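3.2 The bed as a folding table

I went into this part of the study thinking I'd be writing about folding boards and countertops. That's what the household guides talk about, and it's what our own pilot form asked about. Then I started reading the diaries from the Wutine flats, and it was bed, bed, bed. Of the 30 households that kept a diary for us, only 2 said they folded on a table most of the time. Everybody else had a bed in there somewhere, usually the biggest flat thing in the home, and usually a lot closer to the washer than any table was.

So I dropped the question about furniture and asked about the cloth instead. Where does it land first, which end do you go for, and when do you give up and just roll it? (People do give up, and they were pretty cheerful about telling me so.)
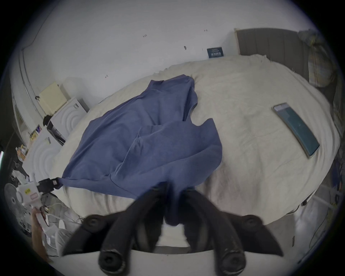

Figure 4. A blue cloth on a bed, held at a gathered section and at one corner.

The answers split by size. Small things like socks and washcloths get done in the air or against the chest, and the surface hardly matters. Once a piece is wider than your shoulders you need something to lay it on, and that's where the bed wins. You can throw the whole thing down, walk around to a corner, and pull. The Stikska diary form had a box for "corner first" or "middle first," and corner first was the clear favorite for towels. Shirts were messier. A lot of folks start at the collar, a few start at the hem, and one diary just says "whatever I grab."

A soft surface has its costs, though. The cloth sinks a little, the blanket moves along with it, and a crease you've just smoothed can come right back when you lean on the mattress. I tried this myself with the same 10 towels on a bed and on a kitchen counter, and my bed pile came out noticeably sloppier. I was also slower, mostly from straightening the blanket between towels! 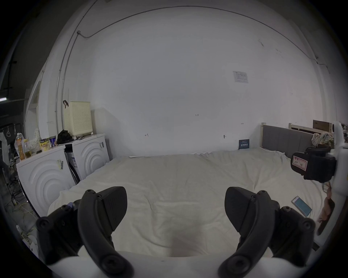 Distance came up almost as often as softness. In the Plonino interviews people told us, over and over, that the folding spot is wherever the basket ends up, and the basket ends up wherever the machine is. Rooms where the washers and the bed share a wall make that very easy to picture: the farther of the two front-loaders stands right beside the mattress, with a cream-colored basket on top, so a load hardly has to travel at all. In the diaries, short trips like that went along with smaller loads folded more often. I wouldn't lean on that too hard with a group this size, but it does fit what Đỗ found for shared laundry rooms, where the long walk home went with one big pile and one long evening of folding. We come back to load size in Section 4, once the drying racks are in the mix.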